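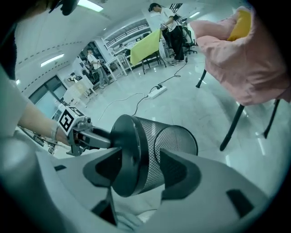 Figure 8.1 A mesh cylinder held by one hand-held gripper while a second reaches toward its rim.

Contents | Previous | Next | Glossary | Index
Search this book Enter a word or phrase Go

Chapter 8
Working Rules for Hand-Held Grippers

In the last chapter we dealt with robot arms behind guards. The rules there were mostly about keeping people out. With hand-held grippers the people are in the work area by design. An operator carries the tool, closes it on an object, moves the object, and lets go. Other operators may be doing the same a few steps away. There is no fence to lock, so the written rules have to cover things a fence would take care of.

Most sites start with a short house code. The one we will follow through this chapter was written for the teaching hall at Ikendale by Osian Phillips, and it has 17 rules on a single sheet. Later sites, including Gwynne, copied the layout and changed the details. The full sheet is printed on page 196. You should read it once now and again after section 8.4.

8.1 What the rules are for

A house code does two jobs. It protects the operator and anyone nearby, and it protects the record. By the record we mean whatever the tool saves while it is in use: camera views, finger positions, and times. A record made carelessly can pass every file check and still be useless to the person who opens it later.

The two jobs often point to the same rule. Take the rule on hands. During a recorded task, objects are to be touched with the gripper fingers only. A bare hand near closing fingers can be pinched, and a bare hand that helps the object along also spoils the record, which now shows a grasp the tool did not make by itself. When two grippers are used on one object, as in Figure 8.1, the same rule holds for both hands.

Jewelry is a matter on which codes differ. Ikendale allows a plain band or thin bracelet if it sits clear of the trigger and the linkage. The Temine code asks for bare wrists. Either is workable, but a site should choose one and write it down. Leaving it to the shift lead means it gets decided a new way every week.

8.2 The marker

Many hand-held grippers carry a small block printed with a black and white pattern. Software finds the pattern in a camera view and uses it to work out where the tool is. The rules for markers are short:

Do not hold the tool by the marker.
Do not write on it or put tape over it.
If a face is scratched or lifting, stop and replace the block before the next task.
After replacing a block, repeat the position check and sign for it.

The last rule is the one most often skipped. A new block that sits slightly turned will give positions that look sensible and are wrong. At Drovelano a turned block went unnoticed from October until 2nd January, and the work done with that tool in between had to be set aside.

8.3 The floor

Operators watch the object and the fingers. They do not watch their feet. For this reason the floor gets its own section in every code we have seen. 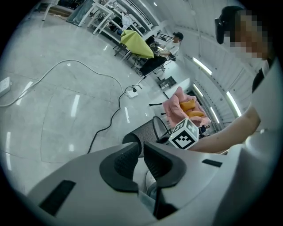
Figure 8.2 Power strip and cables on the floor of a shared work room.

Before a session, the shift lead walks the floor and traces each cable from the outlet to the equipment it feeds. Any cable that crosses a walking path is moved, covered, or marked. Power strips go where an operator stepping backward will not meet them. Chairs count too. A wheeled chair left in a path should be pushed in or taken away, and the code should name who does it.

Head-worn equipment calls for more care. It adds weight, and depending on its shape it may hide part of the floor from the wearer. Ikendale requires a wearer to stop before turning around and to say "turning" aloud. New operators find this awkward for a day or two.

8.4 Stopping

Any person in the room may call a stop, including a visitor. On a stop, operators open the fingers only if the object is supported, then lower the tool and stand still. The recording is left running until the shift lead ends it, and the reason for the stop goes in the log in plain words. "Cable caught on foot" is a good entry. "Minor issue" is not.

Terms to know before you go on: house code, record, marker block, position check, shift lead.

Related sections
Chapter 7: Guards, Gates, and Fixed Arms
Chapter 9: Keeping a Session Log
Appendix: The Ikendale Sheet
Appendix: The Temine and Gwynne Codes Compared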